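Keeping Workshop Air Dry Enough: Notes on Compressed Air Moisture

Most of the support requests Prirnoton members sent in over the summer had the same root. Air tools ran rough, paint guns spat, and regulators stuck after sitting for a few days. In nearly every case there was liquid water in the line. The notes below cover where the water comes from, how to pipe for it, and which dryer to fit. They replace the page in the March issue, which had the slope of the main run reversed in one paragraph.

Where the water comes from

Room air always carries some water vapor. A compressor squeezes that air into a much smaller volume and heats it. While the air stays hot, the vapor stays vapor. When it cools in the receiver and the pipes, the excess drops out as liquid. Running the compressor harder makes this worse in two ways: more air is taken in, and it leaves the pump hotter, so it is still warm when it gets to the piping.

Relative humidity at the intake matters less than people expect. Temperature matters more. A warm room at moderate humidity holds more water per cubic foot than a cold room that feels damp. Members who see trouble only in the summer are seeing this effect.

Receiver and drain

The receiver is the first place where water collects, and it needs to be drained every working day. A manual valve is fine if somebody opens it. At the Luker shop the valve was under the tank behind a belt guard, and it was opened when the guard came off for service. The tank held enough water to reduce its usable volume, so the pump cycled more often and ran hotter. An extension pipe now brings the valve out to the aisle.

Timed electric drains work well on tanks in steady use. On tanks in light use they waste air. Float drains waste less but clog with rust scale, so put a strainer ahead of them and clean it each month.

Piping

Slope the main run down and away from the compressor. One inch in ten feet is enough. Take each branch off the top of the main, with the pipe turning up before it comes down to the outlet. Water running along the bottom of the main will then pass the branch. Put a drip leg with a drain valve at the low end of the main and at the foot of each drop, below the outlet.

Hose reels should be fed from the side of the drop, never from the bottom. Fixed stations follow the same rule, including air-operated clamps and vises on benches. A clamp cylinder uses little air, so water that gets into its supply line tends to stay there and wash out the grease. 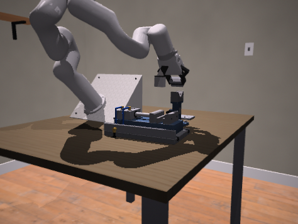

Choosing a dryer

Refrigerated dryers cool the air to just above freezing, drain off the water, and warm the air again on the way out. They suit general tool use in a heated room. They do not suit outdoor lines in winter, where the pipe can get colder than the dryer did.

Desiccant dryers reach a much lower dew point. They are the usual choice for spray finishing and for any line that leaves the building. The beads must be protected from oil. Install a coalescing filter upstream and a particulate filter downstream to catch bead dust.

Both types are rated at a stated inlet temperature, commonly 100 degrees F. If the air arrives hotter, the capacity falls quickly. Check the correction table in the manual before ordering. The Drakos shop sized its first dryer from the nameplate alone and found that it was short by a wide margin on hot afternoons. An aftercooler ahead of the dryer fixed it, and the dryer was kept.

Filters

Change elements by pressure drop, or once a year if no gauge is fitted. A dirty element still passes air, and the loss is usually made up by turning the regulator higher, which hides the problem. Mark the date on the bowl with a paint pen. Polycarbonate bowls should be washed in warm soapy water only. Solvents craze them, and a crazed bowl can burst under pressure.

Meter loan

The Erkora dew point meter is available for loan again after calibration. The loan period is 24 hours, pickup and return at the tool counter. Purge the sample line for ten minutes before taking a reading, and enter the reading in the log with the line pressure. Requests for the next loan round close 15th September. Quote item number 926 on the request form.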